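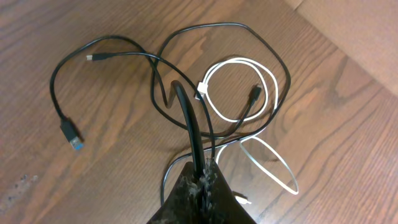

Re: [desk-and-drawer] Charging cables, storage and labeling

On Wednesday a member wrote:

> After the last round of messages I went ahead and bought the
> Zirura roll, the one with the elastic loops, and put all our
> cables in it. One loop per cable, each cable labeled at both
> ends, black ones on the left and white ones on the right. It
> took one evening. I really think this is the answer for anybody
> with a drawer full of cords and I would urge the whole list to
> try it. No more tangles! The listing says the loops are good
> for 3,000 uses.

I'm glad it went well, and I don't want to spoil it for you, but one evening is a short trial. Could you write again in September and tell us how many of those loops still have a cable in them?

I ask because I have been through this. I had the Stemon box with the little compartments, and before that a set of Azar clips that stuck to the back of the desk until the glue gave up. Both looked wonderful the first week. By the end of the first month the cables were in a heap on the table again and the box was holding batteries and a tape measure.

The trouble, as far as I can see, is that a charging cable isn't like a spare blanket. You want it every day, usually when you're on your way to do something else, and you put it down wherever the phone was. A loop of elastic that has to be held open with one hand while the other hand feeds a coil through it is asking a lot at 11 at night. I have my doubts about the 3,000 uses as well. Who tested that, and did they have kids?

Sorting by color I don't understand at all. I have black cables with three different ends, and the color tells me nothing about which one fits the thing I'm holding. If you must sort, sort by the small end. The big end is plain old USB-A on most of mine, and a blue tongue inside the plug is usually a sign of USB 3, although I've owned cheap cords where I wouldn't have bet on it. The small end is where I go wrong. Micro-USB and USB-C look close enough in bad light that I've tried to force one into the other more than once.

What has worked for me, and I only claim 9 months for it:

Throw out the ones that don't charge. I had been untangling dead cables for years.

Keep two or three out on the table and put the rest in a shoebox in the closet. A pile of three comes apart in a few seconds if you start from a plug and follow it back – pulling on the middle just makes it tighter.

Coil loosely. I used to wrap them around my hand as hard as I could and then wonder why they split near the plug.

The labels I'll give you. Masking tape and a pen, though, at the small end only. I'm not paying for printed ones, and I see Seketora now wants $23 for a sheet of them.

Has anybody on the list kept one of these rolls going for a full year, in a house with more than one person in it? I'd like to hear from them before I buy another organizer that needs a drawer of its own.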